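Notes on low-frequency noise in a rented bedroom, 21/01/2024

The flat in Ostov has a hum. It sits at 100 Hz, it is audible only at night, and it is strongest at the head end of the bedroom. I logged it with a measurement microphone and a cheap audio interface, one reading per minute, and ended up with 1446 usable readings.

The first position I tried was the middle of the bed, at pillow height. Levels there varied a lot with small changes in microphone placement.

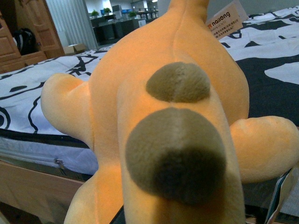 ## Ruling out the obvious

I switched off the main breaker and ran the logger from a laptop battery. The hum stayed. That removes the fridge, the router supply and the bathroom fan in one step. The ventilation riser was next: a towel stuffed in the grille changed the broadband noise and left the 100 Hz line alone.
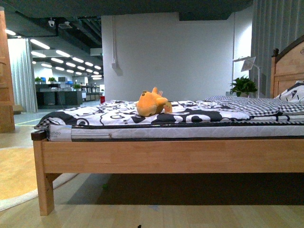 A tone at twice the mains frequency usually points to a transformer, and it can travel through the building as vibration before it becomes sound. To check the structural path I put a contact pickup on the floor, the outside wall and the furniture. Furniture matters when it is coupled to the floor by stiff parts, and a wooden bed with square legs and a thick side rail is stiff enough. The pickup showed the line clearly on the leg and weakly on the rail. A mattress takes out very little at this frequency.

Timothée Roussel, who lives one floor down, let me repeat the wall measurement in his flat. His level was higher.

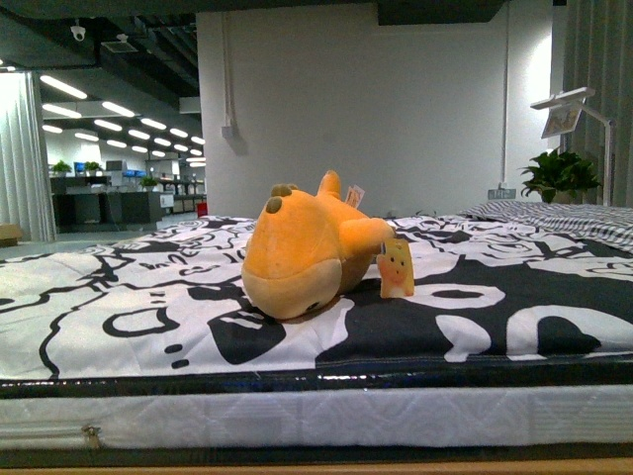
*Bedroom, Ostov. Patterned cover, orange plush toy.*

## Isolation test

The substation is in the basement on the Ollitz side of the building. I can't move it, so I tested pads. I used 40 mm Stöcker elastomer blocks, cut to size with a bread knife. 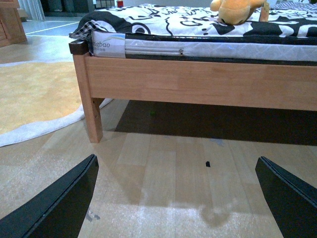
Pad stiffness has to suit the load, and an empty bed is a poor guide to an occupied one. I loaded mine with water containers before taking readings. Where the pad goes is easier to decide: on a low frame with square legs, it sits flat under the foot of the leg. I left the screw holes low on the leg alone, as anything fixed there would bypass the pad if it touched the floor. The line on the rail dropped into the noise floor. The airborne level did not change.

The remaining path is the outside wall. I have written to the building manager in Besodov and asked for the transformer mounts to be inspected. The reference number is 3027.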